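The Long Apprenticeship of a Very Expensive Hand

At Lillberg, the teaching day starts at 8 in the morning and the pupil is never late, being bolted down.
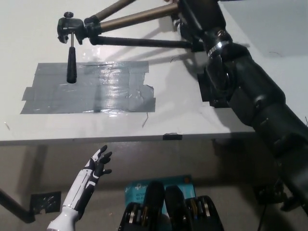 Teaching a robot by demonstration is an old idea with a new payroll. You do the job, the machine's motors do the job along with you, everything is recorded, and after enough repetitions a piece of software is supposed to get the gist. At Lillberg, a workshop on the second floor of a former button factory, I had been promised a look at the future of manual labor, and I spent my first morning there looking at duct tape. It lay on a white tabletop in overlapping gray strips, ragged at the edges and peeling at one corner, with a short black handle hanging over it from a thin metal rod. Down below the table edge a white-and-black hand held its fingers open and pointed upward, like a kid in class who knows the answer. The exercise was called Reach and Hold. It had been going on since August.

The rules of Reach and Hold are simple enough to explain to a dog. The hand starts low, comes up over the edge of the table, closes on the handle, stays closed for a count, lets go and returns to where it came from. A toddler gets this in an afternoon and then uses it against you for years. The robot needs to be shown 103 times before anyone will even run the training job, and the 103 have to be good ones. A demonstration in which the operator sneezes is thrown out. So is one in which the operator gets bored and goes fast, though I was told these are harder to spot.

The operator stands a few feet away in a pair of gloves and a headset, seeing what the robot's camera sees, and moves her own arm. The robot's arm follows with a small delay. Everyone at Lillberg says you stop noticing the delay after two days. Everyone at Lillberg also reaches for coffee mugs with the slow, ceremonial care of a bishop.

There are two schools of thought in this business, and they eat lunch separately. One holds that you should take the robot by the wrist and drag it through the motion yourself. This is called kinesthetic teaching, a term that sounds as if it should be covered by insurance. Its followers like it for the feel. If the fingers bump something, you know at once. The trouble is that your own body gets in the way, and a robot trained by dragging can come to expect a large warm person on its left.

The other school works by remote control. Lillberg belongs to it, as does Drultidley, the company that pays for most of the work and would like, at some point, a machine that can open the doors of commercial ovens. (Hence the handle. I had wondered.) Remote operators keep clear of the picture, so the robot sees only itself and the job. What they give up is touch. The gloves buzz a little when the fingers meet something, and the buzz for a light graze is exactly the same as the buzz for a disaster.

I was allowed to try after lunch, once I had signed a form. The headset was heavier than it looked and smelled of other people's foreheads. I raised my right hand and, in a place that was now also my right hand, a white forearm rose. It's a strange feeling and I recommend it. For a few seconds I had the confidence of a concert pianist. Then I tried to take hold of the handle and learned that I have no idea how I take hold of anything.

Does the thumb go first? Mine apparently does, and the robot's can't, or at least won't without complaining. I came up too steep and closed on air. I came up again, more humbly, and pushed the handle away with my knuckles, at which point it swung back and buzzed me. On the sixteenth try I got it. I held on for the full count, beaming inside the headset, and was told that the recording hadn't been started.

The operators are paid by the hour, and most of them came from somewhere else entirely. One drove a forklift. Another spent years icing cakes for a supermarket and is, by general agreement, the best pair of hands in the building; her demonstrations are so smooth that the software people play them to visitors. Her complaint is that the machine learns her hesitations along with everything else. She pauses just before she grips, a habit from piping rosettes, and now the robot pauses too. It gains nothing from the pause. It simply believes that is how handles are done.

I found this oddly touching and said so to an engineer, who told me it was costing them 3 tenths of a second per cycle.

The competition does things differently. Figueiredo, across the river, has given up on neat tabletops and sends its operators to work in mocked-up kitchens with the lights set wrong on purpose, on the theory that a robot raised in comfort will fall apart at the first shadow. Grevik, smaller and poorer, records people doing chores with their own bare hands and tries to work the robot's part out afterward. Each is politely certain that the other two are wasting their money. Having spent time in all three places, I can report that they have the same bad chairs.

What none of them will give you is a date. Ask when the thing will be able to open a door it hasn't met before, and the talk turns to data, and how there ought to be more of it. Drultidley's contract asks for more than 16 different handles by the end of the project. Lillberg has finished 2. The second one went faster than the first, a fact mentioned to me by four separate people before I'd taken my coat off.

On my last afternoon they ran the trained version with no operator. The gloves lay on a chair. The hand came up, stopped short of the handle, and waited for what felt like a long time but was, I suppose, 3 tenths of a second. Then it took hold. The cake decorator was on her break and missed it, and by the time she got back they had moved on to arguing about the release, where the little finger tends to lag, and whether that one was her fault as well.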